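Robotics & Everyday Life | Open papers

3.2 Can it clear a table yet? 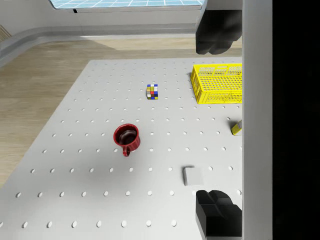
Figure 2. Simulated tabletop seen from the gripper, with a red mug, a Rubik's cube, a small white block and a yellow basket.

I'll admit I went into the Sterkier trials rather hopeful (tidying up is the chore I'd hand over first!). We ran 100 attempts in simulation, each asking the arm to pick up one object and pop it in the basket. It managed 66, which cheered us all up until we split the results by object. The white block hardly ever gave trouble. The mug did, and 17 of the failures were down to its handle – the fingers would close on it at a daft angle and the whole thing would swing round.

My colleagues at Galtstead think more practice will sort this out, and they've since queued another 400 runs. I'm less sure. A mug in my kitchen is seldom on its own, and it's often half full of cold tea, so I wouldn't let this policy near the washing-up just yet. Section 3.3 looks at the handle problem on its own.

Shares 17 | Comments 4

Related
Folding towels at Ledstead: a second look
Sulemana and the shop-floor sorting task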